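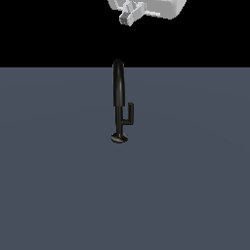
로봇은 수도꼭지 돌리는 법을 어떻게 배울까요?
컴퓨터 속에서 먼저 여러 번 연습하고, 그다음에 진짜 수도꼭지 앞에 섭니다.

2023년 6월 11일 | 글 Patura 어린이 공작실

우리 공작실에서는 Ballo라는 로봇 팔을 만들고 있어요. 아직 조립이 다 끝나지 않아서 컴퓨터 안에 똑같은 작업장을 꾸몄습니다. 이런 것을 시뮬레이션이라고 해요. 물은 나오지 않지만 손잡이의 모양과 위치는 정해 줄 수 있어요.

연습 한 번은 8초입니다. Ballo는 손잡이 쪽으로 손가락을 옮기고, 밀어 보고, 점수를 받아요. 손잡이가 많이 돌아가면 점수가 높습니다. 지금까지 3946번 연습했고, 처음 2000번쯤은 거의 다 헛손질이었어요.
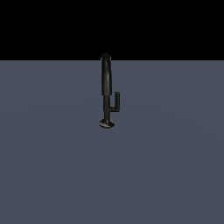
손잡이는 ㄴ자처럼 옆으로 나왔다가 위로 꺾입니다. 위로 선 부분을 밀면 힘이 잘 전해져요. 가운데 기둥을 밀면 아무리 세게 밀어도 손잡이는 돌아가지 않습니다. Ballo는 점수를 보고 이 차이를 조금씩 익혀요.

11월에는 진짜 수도꼭지를 나무판에 달아 시험할 계획입니다. 집에서 따라 만들 때는 어른과 함께 하고, 모터를 만지기 전에 전원을 꼭 끄세요.

댓글 3
콩알: 물도 나오게 해 주세요
민트별: 8초면 너무 짧지 않아요?
공작실: 더 길게도 해 봤는데 점수가 비슷했어요.

문의: Patura 어린이 공작실 안내 창구 | © 2023 Patura | 맨 위로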